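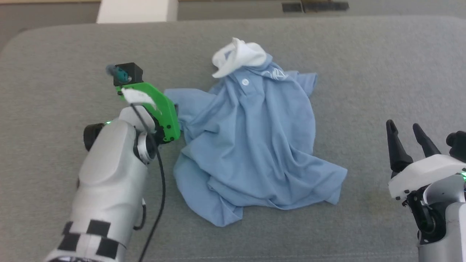 Why do knit garments usually shrink more than woven ones?

A knit is made of loops, and loops can change shape. During knitting, dyeing and finishing the fabric is pulled lengthwise, so the loops end up taller and narrower than they would be at rest. Water, heat and tumbling let them go back to a rounder form. The garment gets shorter, and sometimes a little wider. A woven cloth has its yarns locked over and under each other, which leaves less room for that kind of movement.

Textile Basics, Unit 3: Knits, Shrinkage and Care
Ferkville Evening Program
Handout revised 15 May 2026

Read this along with the Lorkov reader, starting at page 229. The reader goes further into yarn spinning than we need for this unit. You can skip the part on spinning systems, but look at the drawings of loop structure, as we will use the same terms in class.

Terms for this unit

Wale: a column of loops running the length of the fabric.
Course: a row of loops running across the fabric.
Jersey: a single knit with a smooth face and a back that shows rows of small arcs. Cut edges curl.
Piqué: a knit with a raised texture, made by combining plain knit stitches with tuck stitches. Common in polo shirts.
Rib: alternating columns of knit and purl stitches. Stretches well across the width, so it is used at cuffs and on some collars.
Tuck stitch: a stitch where the needle holds its old loop and takes a new yarn as well. Makes the fabric thicker and wider.
Hand: how a fabric feels when touched.

Two kinds of shrinkage

Students tend to use "shrinkage" for any garment that comes out too small. Keep these two apart, because the remedies differ.

Relaxation shrinkage is the release of tension put in during manufacture. It happens with almost any fiber, though cotton knits show it most clearly. Much of it takes place in the first wash, and the rest over the next few. A maker can reduce it by compacting the fabric before cutting, or by washing the finished garment before sale. Cotton that has been through either process will be labeled "preshrunk" in many cases. The word does not mean the garment is done shrinking. It means that part of the change has already happened.

Felting shrinkage belongs to wool and other animal hair. The fibers have scales on the surface. With moisture, warmth and rubbing, they creep past each other in one direction and cannot slide back. The fabric becomes thicker, denser and smaller. Relaxed cotton can often be pulled partway back to size while damp. Felted wool mostly cannot.

Polyester and nylon behave differently again. They take up little water, so ordinary washing does not do much to them. High heat does. A polyester knit is usually heat set at the mill, and it stays stable as long as later temperatures remain below the setting temperature. A dryer or iron that is too hot can leave creases that do not come out.

Blends fall somewhere in between. In a cotton and polyester piqué the polyester holds the shape and the cotton takes up moisture. The shirt dries faster than all cotton and wrinkles less. It may also pill more, because the strong polyester fibers hold the little balls of fuzz on the surface when cotton alone would let them drop off.

Why knits wrinkle the way they do

Knits do not crease as sharply as woven shirting. The loops give a little when the fabric is folded, and the bend is spread over a larger area. What you get is soft rumpling, mostly where there is extra weight or a second layer: at the placket, under the collar, at the hem. Those areas may contain interfacing or a woven tape, and the two materials shrink at different rates. A placket that ripples after washing is often a sign that the body shrank and the tape did not.

Cotton wrinkles are held by hydrogen bonds between the cellulose chains. Water breaks the bonds, and they form again as the fabric dries, in whatever shape the fabric happens to be in. Shaping a shirt while it is still damp therefore does more good than pressing it hard later on.

Care notes for cotton and blended knits

Button the placket before washing, but leave the collar open. Turn the shirt inside out if it has a print or an embroidered logo. Use cool or warm water and a normal amount of detergent -- extra detergent does not clean better and can leave a stiff hand.

Take the shirt out when the cycle ends. Smooth the collar and placket with your fingers. Dry flat, or tumble on low and remove while slightly damp. Long drying on a hanger can stretch the shoulders, and the hanger may leave points in the sleeves.

Iron on the wrong side where possible. Press down and lift. Sliding the iron along a knit pulls the loops out of line -- you will see the wales start to lean.

Store knits folded. Heavy sweaters in particular should never hang.

Lab exercise: measuring shrinkage

You will need a square of cotton jersey, a square of cotton piqué, a ruler and a permanent marker. Fabric is on the Hurcombe shelf at the back of the lab.

Mark a square on each sample, well in from the cut edges. Label the wale direction with an arrow. Measure lengthwise and crosswise and write both numbers down. Wash and dry the samples, let them rest flat overnight, and measure again.

To get the percentage, subtract the final length from the original length, divide by the original length, and multiply by 100. A negative result means that the sample grew. Work out each direction separately. Do not average them.

Repeat for 2 more washes and record every result on the same sheet. Hand in the sheet with the samples stapled to it.

The December section used the Halilović worksheet, which has the columns in a different order. Either version is fine.

For next time: bring a garment label from home that lists at least two fibers.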